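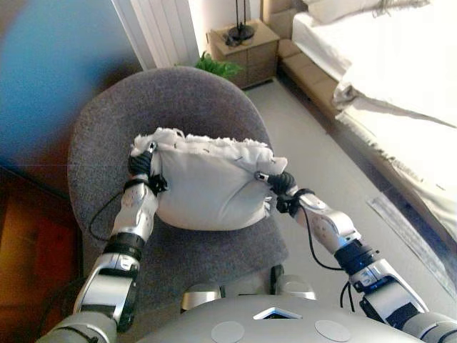 Figure 4. White cushion above the seat of a tub-style armchair, next to the bed.

3.2 Loose cushions and seating

Loose cushions were the items our participants disagreed on most. In the Tremport interviews, 12 households kept at least one cushion that had no fixed place — it moved between bed and chair over the day. Chowdhury and Trương coded these as "traveling" items, separate from bedding proper.

The type of chair mattered. A tub chair with a wraparound back (Figure 4) leaves one obvious spot for a cushion, and people who owned such a chair tended to name that spot without being asked. Owners of benches and open stools gave longer answers and often changed them. Where the chair stood close to the bed, the cushion was more often listed with the bed linen, and was tidied at the same time as the duvet.

Color played a smaller part than we expected. White cushions were grouped with white sheets by some participants, but dark upholstery under the cushion did not change where they said it belonged. We return to this point in Section 4, together with the September follow-up visits.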